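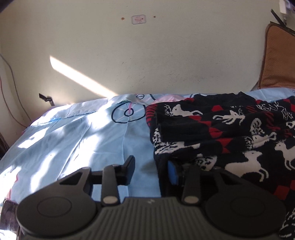
**Ticket 54 – bedding, back bedroom, Corkow**
Opened by: Revathi Salian
Status: open

**Reported.** The black knitted blanket slides off towards the wall overnight and takes the light blue sheet with it. Tenant blames the sheet. Wants both replaced.

**Helmut Kröger, first reply.** Seller says the sheet "settles after 2 washes". I doubt it. Cotton doesn't learn. Washed it twice anyway, at 20 degrees. No change that I could measure.

**Revathi.** Could it be the bed? It's pushed right up to the wall, so you can't tuck that side in without kneeling on it.

**Helmut.** More likely than the sheet, yes. Pulled the bed out by a hand's width, tucked the far side properly, pushed it back. Left the blanket over the right half only, where she likes it.

**Revathi.** Tenant says better for a few nights, then the same again. She also asks if the print is fading – the pink bits next to the big black ring.

**Helmut.** Faint spokes inside the ring could simply be how it was printed. Does anyone have a picture of it new? Without one I'm not signing off "fading". Same goes for the crease below the ring, which an iron would sort out.

**Ute Seidel.** Oltmanns offered us sheet clips, 17 for the pack. Has anybody seen these work under a heavy knit?

**Helmut.** No. Buy one pack, fit the wall side, and don't order a new sheet until we've heard back from her in March.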